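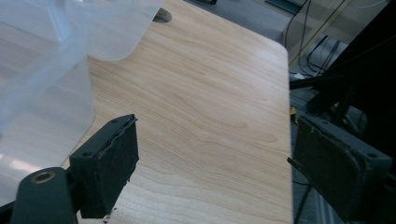 my table, plastic partway on

Forum > Sewing Room > Quilting and Handwork

Do you cover your table when you baste?

needlebrook
Okay, I finally get to baste the Esteban quilt! The top has been done since January and it's been hanging over the closet door making me feel guilty. I'm spray basting this time (pins kill my wrists) and I don't want sticky stuff on the table, so I got out a sheet of plastic. My question is whether you leave it on for the smoothing part or pull it off first. Last time the backing slid all over on me and I ended up with a pucker 8 inches long right in the middle. I cried a little and then quilted over it.

tansy_and_thread
Leave it on. Tape the plastic down, then tape the backing to the plastic, nice and snug but not stretched. I've done every lap quilt that way and have had maybe two puckers.

oldbobbin
I'm going to disagree. Tape doesn't hold on plastic once there's any spray in the air. I spray outside on the lawn, carry it in, and smooth on the bare table. Yes, the neighbors stare.

needlebrook
I'm on the second floor, oldbobbin, no lawn! I do have a balcony but it's about big enough for a chair and a tomato plant.

mrs_pincushion
Or just thread baste it. I know, I know. But I did a twin size in one evening in front of the TV with big ugly stitches and nothing moved. Spray gums up my needle every single time, I don't care what the can says.

Rotside
Which batting? If it's the Nalta cotton, you hardly need any spray at all, it grabs on its own. The poly one is a different animal.

needlebrook
It's the Nalta, yes! Bought it at Drasutel when they had the remnants bin out, $17 for the piece. So maybe I go light on the spray and put a few pins around the border?

tansy_and_thread
That sounds good to me. Start from the center and work out, and flip it over to check the back before you get too far.

oldbobbin
Still say bare table. But light spray is smart.

needlebrook
Update, 9 at night. Backing and batting are together and I compromised — sprayed with the plastic on, then slid it out and smoothed on the table. Found one little wrinkle near a corner and peeled it back. Top goes on tomorrow, and then I have 40 blocks to stitch in the ditch, so don't expect to hear from me for a while.

mrs_pincushion
Pictures when it's bound, please!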